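Ticket: Stove knob task times out after wrist bumps the panel
Project: Breradon kitchen sim
Opened by: Puspita Sumampouw
Assigned to: Tetsuya Ueda
Status: open, workaround in place

Hi Tetsuya! Me again, sorry. I know you only just closed my drawer ticket, but the burner task has started doing something weird and I'd like a second pair of eyes before I start ripping out config files.

Short version: the arm goes for a stove knob, the wrist touches the control panel a hair too early, and then the controller just sits there pushing. No error, no retry, nothing. It leans on the panel until the episode times out and the log says "goal not reached", which is true but not very helpful. I ran a batch of 30 last night and it happened in 12 of them. Before the September update I'd never seen it once.

What I've tried so far:

Restarted the Gonari planner, cleared its cache, ran the same seeds again. Same seeds fail, so at least it's repeatable!

Swapped the kitchen layout. I get it in the marble counter kitchen and in the plain one, so I don't think it's a bad collision mesh on one particular stove (I was really hoping it was, that would have been a ten-minute fix).

Dropped the approach speed by half. It fails more slowly. Great.

Zahira asked for views from the kitchen I'm debugging in, so I'm putting a wide one and a close one of the knobs in the ticket.
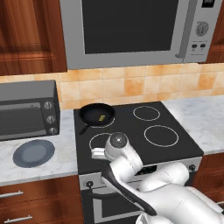
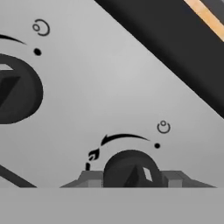
Anyway, back to the contact thing. I dumped the force readings for one of the bad seeds, and the number jumps at the first touch and then stays flat right up to the timeout. So the sim knows there's contact. What seems to be missing is the part where the controller cares. In the old build there was a limit that made the arm back off and re-plan, and I can't find where that setting lives now. Dzintra thinks it moved into the Nugroho safety layer when you all merged things, and that layer might not be loaded for sim runs. I looked in the launch file and didn't see it, but I'm also not sure I'd recognize it if I did.

Why I'm bumping this to high: it's only pixels today, but Danang wants to put the same build on the real arm at Sosisetti next. An arm that keeps shoving after it hits something is not what I want near an oven, or near Danang.

Workaround for now: I put in a dumb check that stops the episode if contact lasts longer than 3 seconds. It saves compute and that's all it does, please don't ship it.

Update, 6 p.m. — Tetsuya called and had me turn on verbose loading. Dzintra was right, the safety layer is skipped whenever the sim flag is set. I forced it on and re-ran 6 of the bad seeds. The arm backs off now in all of them, but in two it re-plans straight into the same spot and goes around in circles. So that's progress, and also a new bug. Do you want that one in a separate ticket, or should I keep it here?

Logs are in the usual folder, sorted by seed. Please hold the Sosisetti build until this is closed.

Puspita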